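Brokeck county closed 1284 child welfare referrals last year without a home visit. Each was screened by telephone, scored, and filed. The scoring sheet treats every call as a separate event, so a third report on the same child carries no more weight than the first.

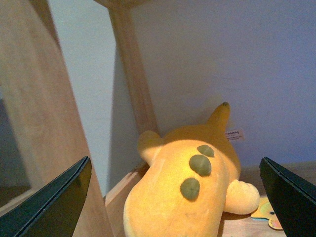
A yellow plush toy, lying on its front.

The fault is in the form. Auður Eyvindsson's review in December proposed that 3 referrals on one child should force a visit within a day, whatever the score. The county objected to the cost of 200 extra visits a year. That is a small load for a service of its size. The rule should be adopted as drafted, and the earlier files should be read before the next call is scored.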